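About Grovora

Packed meals, trays, and snack boxes for workplaces and schools in Tirnton
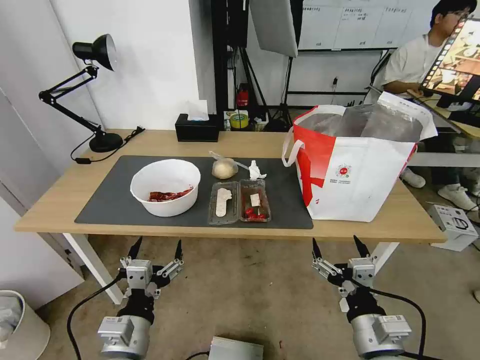 Grovora started with one contract and one kitchen on Akinola Street. Renata Zalewska had been cooking for a staff cafeteria that was about to close, and the people who ate there still needed lunch. She rented the kitchen, kept the soups and the breads that had sold well, and began sending food out in trays and bags.

Today we pack 3,000 meals a month. The cooking is still done on Akinola Street. Packing, menu planning, and portion checks have moved to a second address on the other side of the rail line, so the company now has 2 sites.

What we do

We cook, portion, pack, and deliver cold and reheatable food. Most of our customers are offices, workshops, and small private schools that have a refrigerator and a microwave but no kitchen of their own. We also make snack boxes for meetings and training days.

We do not run a restaurant or a counter. People do stop by Akinola Street to ask, and we are sorry to send them away, but the building is not set up for it. Orders go through the form on the Ordering page or by phone before 2 p.m. the day before delivery.

How a menu item gets made

Every new item goes through the same steps, whether it is a whole lunch or a side.

Renata or one of the cooks makes a small batch. It goes into a bowl, and from there it is divided into trays at a desk. We look at how much fits, what slides around, what needs its own container, and what is hard to pick up. A food that looks fine in a bowl can be a nuisance in a tray. Small pieces gather in one corner. Flat pieces leave a lot of empty space beside them and make a portion look smaller than it is. Round breads won't go under a lid, so we wrap them separately and put them in the bag next to the tray.

After that, the item is bagged and carried. One of us takes the bag down the stairs, out to the parking lot, and back up again. Then we open it. If the contents have moved, we change the tray or the order of packing and do it over.

The last step is tasting it at the hour the customer would eat it. A lunch packed at 7 in the morning is opened at noon. Quite a few dishes have been dropped at this point, including a cucumber salad that everyone in the kitchen liked and that we still get asked about.

Once an item is approved, Blažena Trnka writes the packing card. The card gives the container, the weight, what goes in first, and what must stay separate. Packers work from the card and not from memory, including the ones who have been here for years.

Our containers

We use clear trays for nearly everything. Customers want to see what they are getting, and our packers can check a tray without lifting the lid. Clear trays also make mistakes easy to catch before the bag is closed.

Breads and buns are wrapped in clear plastic. We tried paper for most of one winter and went back, as the crusts dried out by lunchtime. We would still like to find something better and have 3 suppliers sending us samples this spring.

Larger orders go out in handled shopping bags. Bags that come back clean and undamaged are used again for deliveries to the same customer. Please leave them folded by the delivery point and the driver will pick them up. Trays should go in your own recycling if your hauler takes them. We can't accept used trays back.

Allergens and spicy food

Nuts, sesame, milk, eggs, and wheat are all used in our kitchen. We label every tray, but we cannot promise that any item is completely free of traces. If someone in your group has a severe allergy, please call before ordering so we can talk about it.

Several of our sides are hot. These are packed in their own section or their own tray and carry a red label. For school orders we leave them out unless the school has asked for them in writing.

The people

Renata Zalewska is the owner and head cook. She sets the menu, buys the produce, and is in the kitchen most mornings before 5. If you have a question about an ingredient, she is the person to ask.

Blažena Trnka manages packing and deliveries. She came to us from Kullura, where she ran the dispatch room for a line of dried fruit and baked goods. She wrote our packing cards, and she trains every new packer herself over 2 weeks. She also handles complaints. If something in your order was wrong or missing, tell her the same day and she will credit it or send a replacement with the next delivery.

The cooks, packers, and drivers are all employees. We don't use temporary staff for packing, even in December, and we limit the number of holiday orders to what the regular crew can do. The holiday list opens in October and usually fills early.

Where we deliver

We deliver throughout Tirnton and to the business park north of the river. There is no charge inside the city. For the business park, there is a flat delivery fee, listed on the Ordering page, which neighbors often split by placing one order together.

We have had requests from farther out. At the moment, the answer is no. The vans leave at 9:30 and everything has to be in a refrigerator by 11, and a longer route would break that.

Visits and samples

Schools and companies thinking about a regular order can ask for a sample bag. It contains one lunch tray, one side, and one bread, packed the way you would receive them. There is no charge for the first one. Tell us how many people you would be feeding and whether you have a microwave, and we'll choose something suitable.

Visits to the packing site can be arranged for the afternoon, when the day's deliveries are out. Closed shoes, please, and hair tied back. Parking is behind the building, through the second gate. The first gate belongs to the tile warehouse and they do tow.

Ordering: see the Ordering page or call the office between 8 a.m. and 4 p.m.
Jobs: we are hiring one packer for a March start. Ask for Blažena.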